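**Zakadska Introduces Statano, a Tabletop Organizing Program for Shared Workrooms**

*For release in November*

Zakadska, a supplier of storage goods and workplace services, today announced the launch of Statano, a program that helps offices, schools and community studios keep their shared tables in order. The program opens to new customers this month and covers the small items that collect on a work surface during the day, such as pens, bottles, fruit, folded paper and cutting tools.

Statano was developed at the Woldegiorgis workroom, a shared space where tables are used from early morning until 9 p.m. by groups with different needs. Members asked for a simple system that would work for everyone and would not require labels on every object. Zakadska answered with a short list of containers and a fixed place for each kind of item.

The standard table set includes an open bowl for fruit, an upright black box and a light plastic basket with a cut-out handle. Customers may choose the color of the basket and the style of the bowl. Each set is supplied with a printed card that explains where items belong, and replacement cards are provided at no charge.
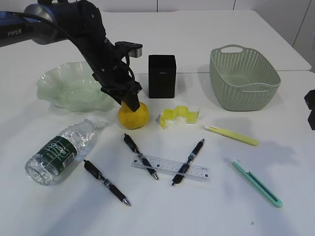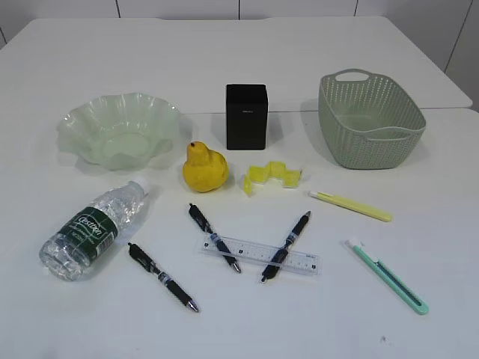
*Tabletop items at the Woldegiorgis workroom, including a ruffled green glass bowl and a sage green basket.*
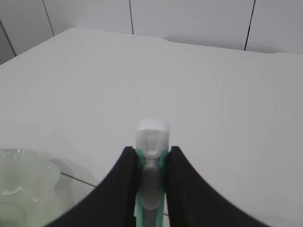 Under the program, a table is put in order 2 times a day, at midday and at closing. Pens and other writing tools are returned to the box. Fruit goes in the bowl. Empty bottles are taken to the recycling point, and utility knives are closed before they are put away. Items that do not have a set place are moved to the basket, where they are held for 24 hours so that their owners may collect them.

Zakadska recommends plain, light-colored table surfaces for Statano customers, as small objects are easier to find against them. Existing tables can be used in most rooms. Where two tables are joined, the company advises placing the containers toward the back, leaving the front section free for work.

The first group of customers will include 40 workrooms. Each will receive table sets, a short training session for staff and a follow-up visit. The training session lasts 2 hours and is held on site, using the customer's own tables and supplies. Sites with more than one workroom may schedule a single session for all staff.

Delivery and setup will be handled by Tralis, which already supplies shelving and furniture to several of the participating sites. Customers with a current Tralis service agreement may add Statano to that agreement without a separate contract.

Workrooms that wish to join may request an application from the Zakadska customer office. Applications are reviewed in the order received. Sites that cannot be placed in the first group will be offered a place on the waiting list and may purchase individual bowls, boxes and baskets in the meantime.

**About Zakadska**

Zakadska provides storage goods, table equipment and organizing services to offices, schools and shared workspaces.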